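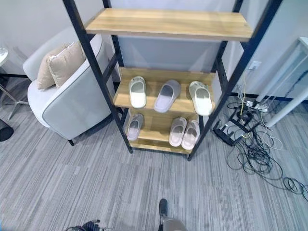

4.2 Aligning the Finder Scope

Carry out this procedure in daylight before the first night of observation with the Urkel telescope.

1. Insert the 20 mm eyepiece and tighten the thumbscrew by hand.
2. Point the main tube at a fixed object on the horizon, such as a chimney, and center it.
3. Look through the finder and turn its 3 adjusting screws until the same object meets the crosshairs.
4. Check the view in the main tube again - it may have shifted slightly.

Note: Alignment must be repeated whenever the finder bracket is removed.

CAUTION: Never point the telescope or the finder at the Sun. Permanent eye damage can result.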